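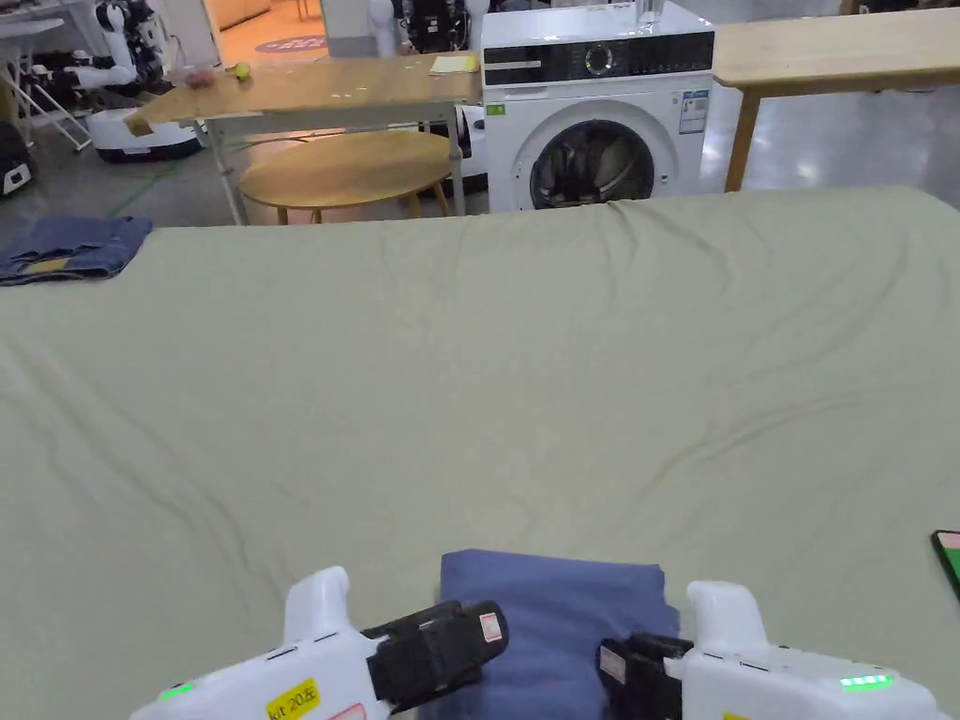

## Is it worth paying extra for wrinkle-free sheets?

**Adanech Weldu**

I need two new fitted sheets and I keep being told to buy "easy care" ones. The Stesano set I'm looking at claims it comes off the line ready for the bed, and costs 30 pounds more than the plain cotton from the same shop. I've heard this sort of claim before. My last "non-iron" set looked like a road map by April.

I don't own a tumble dryer and don't want one. I iron shirts and nothing else. Do these sheets do what the packet says, or am I paying for the packet? The shop also mentions a thread count of 200 as if that settles it. Does it?

---

**Mared Phillips**

Depends what you mean by wrinkle-free. Most of these are either a cotton and polyester mix or cotton with a finish on it. The mix stays smoother but some people find it clammy in summer. The finish works well to begin with and then fades with washing, and I've never seen a packet that says how quickly. I would be wary of any that promises "for life".

Thread count tells you very little about creasing. I've had 200 that hung beautifully and a much higher one that came out of the machine like a chewed napkin.

Before you spend the extra, try this with the sheets you already have:

- Wash them on their own, with the drum no more than half full.
- Use a slower spin. They'll drip more, so pick a breezy day.
- Take them out straight away and give them a good snap from two corners.
- Peg by the hem, never the middle.
- Put them on the bed very slightly cool to the touch and pull the corners tight.

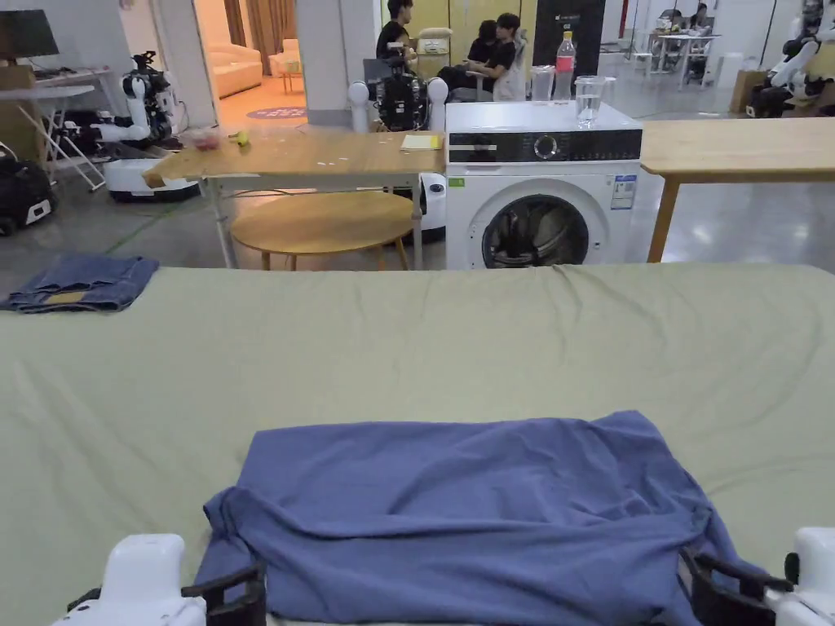

The same goes for anything you fold afterwards. A shirt left in a heap for six hours will crease whatever the label says, and no spray I've bought has put that right. I tried the Gatolel one on half a pillowcase and left the other half alone. My sister couldn't tell which was which, and neither could I after a cup of tea.

If you do buy the Stesano set, buy one, wash it three times and see what you think before buying the second. Keep the receipt, though I doubt a shop will take back a sheet that's been slept on.

---

**Dalibor Kollár**

just buy dark ones, you don't see the creases

---

**Eustaquio Ibarra**

I'd argue with the dark sheets. Mine are navy and every fold shows, plus fluff.

Mared's right about the spin, less sure about putting them on cool. If you can still feel damp in the seams, leave them out longer — a musty mattress is a worse problem than a wrinkle. The elastic edge is always the last bit to dry, so check there.

As for the original question, I paid extra once and wouldn't again. After a night's sleep the expensive sheet and the cheap one were creased in exactly the same places.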